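纸笔记录与手机记录对饮水日记完整程度的影响
课程项目报告（修订稿）

一、选题的由来

我们组最初想做的题目是宿舍区的饮水量。查了一些资料后发现，多数同类作业都让参加者自己记录每天喝了多少水，再由作者汇总。问题是这些记录往往缺得厉害，有人头两天写得很细，到后面一整天只有一行。既然数据本身靠不住，讨论饮水量就没有多大意义。七月的开题讨论之后，我们把题目改成了记录方式：同样是记饮水，用铅笔写在纸上和用手机填表，哪一种漏得少，漏在什么时候。

参加者共30人，全部住在Pellside宿舍区，由Gladys Waweru在公共厨房张贴通知招募。一半人用纸质表格，一半人用手机表单，分组由抽签决定。记录期为6天。每人领到同一份说明，要求每喝完一杯就记一次，写明时间、饮品种类和大致毫升数。不要求改变平时的饮水习惯。

二、纸质表格的设计

纸质表格改过两稿。第一稿每天占一整页，按小时分行，试用时大家嫌翻页麻烦。第二稿把一天压缩到半页，只分上午、下午和晚上三栏，每栏内自由填写。书写工具统一为铅笔，方便改错，也避免钢笔水在薄纸上洇开。表格用一根细绳挂在床头或书桌旁，位置由本人决定，但中途不要移动。
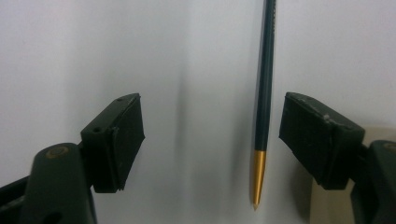
Kiprono Makori看过第二稿后提出，三栏太宽，参加者会等到晚上一次补完，这样得到的其实是回忆，不是记录。他建议在每栏左侧加一条窄边，让人写下填写时的钟点，与喝水的钟点分开。我们采纳了这个意见，第三稿就是后来正式使用的版本。两个钟点相差超过60分钟的条目，在分析时单独标为“补记”。

手机表单由Wekesa Mbwambo制作，内容与纸质表格一致，提交时间由系统自动保存，所以不需要参加者自己写填写钟点。表单不发送提醒。这一点我们争论过，最后认为纸质表格不会提醒人，手机组如果有提醒，比较的就是提醒的作用了。

三、容量的估计

让参加者写毫升数，前提是他们知道自己的杯子有多大。试填阶段有人把一只普通马克杯写成500毫升，也有人把同样大小的杯子写成一半都不到。为了减少这种误差，正式记录开始前，每人用量杯给自己常用的杯子量一次容量，在杯子内壁由本人选定一条“平时倒到这里”的线，记下对应的毫升数。之后只需写“一杯”或“半杯”，由我们换算。

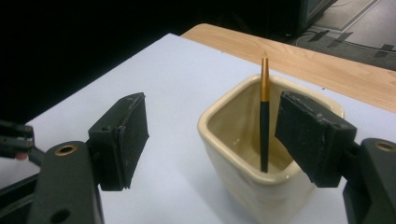
换算带来的麻烦比预想的多。有些人在宿舍用一只杯子，在图书馆用水瓶，去食堂又用纸杯，说明里却只让他们量了一只。我们后来补发了一张小卡片，请他们把其他容器也量好写上，但补发时记录已经进行到第二天，前一天的水瓶条目只能按水瓶标称容量计算。食堂的纸杯没有标称容量，由Gladys Waweru到食堂取了一只回来量，所有纸杯条目都用这个数。

另一个问题是汤和粥算不算。说明里写的是“饮品”，有几位参加者把早餐的粥也记了进去。我们没有删除这些条目，只在汇总时不计入饮水次数。

四、结果

先说完整程度。我们把“完整的一天”定义为上午、下午、晚上三个时段各有至少一条记录。按这个标准，两组在头两天没有看得出的差别。从第三天起纸质组的完整天数开始下降，主要缺在下午。访谈中，几位纸质组的参加者说，下午人在教室或图书馆，表格挂在宿舍里，回来时已经记不清喝过几次。手机组的下午记录比较稳定，缺失更多出现在晚上，理由是手机在充电，或者已经躺下了不想再开屏幕。

再说补记。纸质组的补记条目明显多于手机组，而且集中在睡前。不过纸质组的补记里备注较多，例如“和室友一起泡的茶，剩了一点没喝完”。手机表单同样设有备注栏，几乎没有人用。Miłosz Szewczyk负责录入纸质表格，他认为备注对解释异常值很有用，有两处看起来像笔误的数字，就是靠备注才确认无误的。

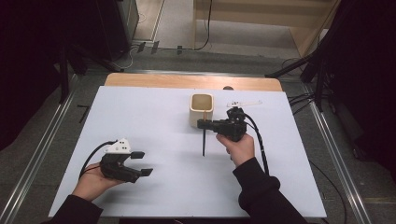 公共健康系 · 本科生课程项目 · Laizer小组

五、不足之处

第一，参加者都来自同一个宿舍区，作息相近，结果不一定适用于走读的同学。第二，纸质组能改动前面的条目，我们看不出哪些地方擦过重写，手机组提交后则不能修改，两组在这方面并不对等。第三，记录期短，手机组的稳定能维持多久，现有数据回答不了。第四，我们没有独立的方法核对实际饮水量，所以本报告只谈记录是否完整，不谈记录是否准确。

六、如果重做

纸质表格应当做成可以随身带的折页，挂在床头的做法不再采用。容量测量应当在发放表格之前全部完成，并包括每个人所有的常用容器。Joyce Ondieki还提议让两组在中途互换记录方式，这样每个人都能和自己比较，只是记录期至少要延长一倍，招募会更难。

七、分工

Joyce Ondieki：方案、访谈、报告第一至第三部分。
Gladys Waweru：招募、容量测量。
Wekesa Mbwambo：手机表单、数据整理。
Miłosz Szewczyk：纸质表格录入、报告第四至第六部分。

附录中的空白表格和说明书为第三稿，前两稿可向小组索取。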